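# About Polcombe Riding School

We've been teaching people to ride at Polcombe for a good long while now, and if you've ever driven past on the lane and wondered what all the ponies were doing out in the rain, well, they like it out there, and so for the most part do we!

The school was started by Cheuk-hei Man, who had spent years working in other people's yards and wanted one where grown-up beginners would feel as welcome as the children. She began with 8 horses, a borrowed trailer and a field that flooded every spring. Today there are 40 horses and ponies in work (plus a few old friends in retirement, who do nothing all day and are very good at it), two outdoor arenas and one indoor, and 180 riders on the books, from first-timers on the lead rein to people who go out and compete most weekends of the season.

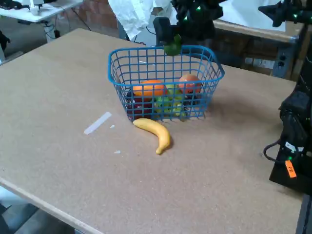 Cheuk-hei still teaches, mostly in the mornings, and still does the late check on the barns herself more often than she needs to. The rest of us have come to the yard by all sorts of roads. A couple of our instructors learned to ride here as children, went off to college and came back. One came to us from a racing barn and has wonderful patience with the young horses. What we share, I think, is that we would all sooner spend an extra ten minutes getting a nervous rider comfortable at the walk than hurry them into a trot they aren't ready for.

We get asked a lot whether we are a "competition yard," and the answer is yes, a bit. We have a show jumping team that travels to local and regional shows, and we're terribly proud of them. The one everybody asks after is Rerus, a bay gelding who arrived here as a gangly youngster with no steering to speak of and now jumps bigger fences than most of us would care to look at. His stablemate Siu is the opposite sort, small and round and gray, and has probably taught more children to canter than any of the people on staff. If you visit, she'll be the one with her head over the gate, and she'll expect a scratch under the forelock.

Our own show takes place every October, with classes for just about everyone: poles on the ground, cross rails, a jumping course for the braver ones and a fancy dress class that gets more ambitious each time. Riders from other barns are very welcome, and so are parents, grandparents and well-behaved dogs on leads.

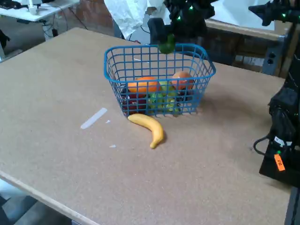
## Lessons and Groups

Lessons run all year, either private or in small groups. New riders start with a private lesson so that we can get to know you and find you the right horse, and after that we'll talk about which group might suit. The youngest group is for children from age 4, and there's no upper limit at all. Our adult beginners' group has 11 regulars at the moment, several of whom hadn't sat on a horse since they were kids (and one or two who never had), and they're a very cheerful bunch to join.

Hats can be borrowed from the office. Please wear long pants and boots or sturdy shoes with a small heel, and bring gloves if you have them.

## Boarding

We keep a small number of stalls for boarders, on full or part board. Spaces don't come up often, but do ask, and we'll happily put you on the list and show you the fields while you're here.

## Come and See Us

You don't need to book anything to have a look around. Stop by the office, say hello, and one of us will walk you through the barns as soon as our hands are free. We use Dokance for lesson bookings, and the office can set up your account for you if you'd prefer not to wrestle with it at home.

*Page last updated 19 November 2022*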